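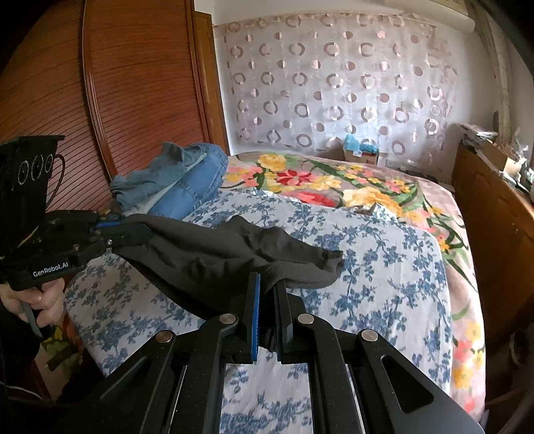
Page last changed: November, late evening

Home - Folding & Mending - Garden - Clovunby Walks - About

Folding on the bed, again (and loving it)

I have become a complete convert to folding on the bed! For years I did it on my knees, or on the arm of the sofa, and everything came out with a crooked hem. Now the washing comes upstairs in one go, I smooth the sheet out flat and off I go.

The blue sprig sheet is my favourite for this. I found it on the Sutusard stall at Clovunby market for 7 pounds, and it sits beautifully over the big flowery blanket - yes, flowers on top of flowers, and I won't hear a word against it. Dark clothes show up so well on it too. You can see straight away where the edges are, which is half the battle with anything charcoal or brown.

My way with a dark top goes like this. Spread it out, get hold of the top corners, and give the middle a good smooth before you fold anything in. If there's a bunched bit, lift it and lay it down again (pressing it flat only makes a crease, and then you're stuck with it till the next wash). Sides in, bottom up, and up once more. Lovely!

I got through 31 things last night between the end of supper and bedtime, and the Irner drawers finally shut. Two jumpers still need new cuffs, so those have gone on the mending chair with the Ambrose wool.

Pillowcases next time - I have opinions.

Contact - Copyright Folding & Mending - Back to top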